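Avix cordless screwdriver: two months in

I bought the Avix to put together one bookcase and ended up going around the whole house with it! It weighs next to nothing, the grip suits my small hands, and one charge drove 156 screws before it slowed down. 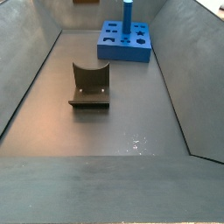
Power and noise

Soft pine is no trouble at all. Oak needs a pilot hole, and the motor whines a bit near the end - my dog leaves the room.
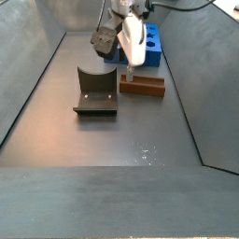 The bits are my favorite part. You get a set of 65 in a snap-shut case, and the magnet holds even the short ones firmly. If you're new to this, practice on scrap first, any brown wooden block like the one under the metal fingertip will do, and start on the lowest setting. I stripped two screws before I learned that (sorry, bookcase).

What I'd change

The charging light is too dim to see in daylight, and the case latch feels thin. I still reach for it every Wednesday when I fix things at my mother's, and I love it.

Leopoldo Ibarra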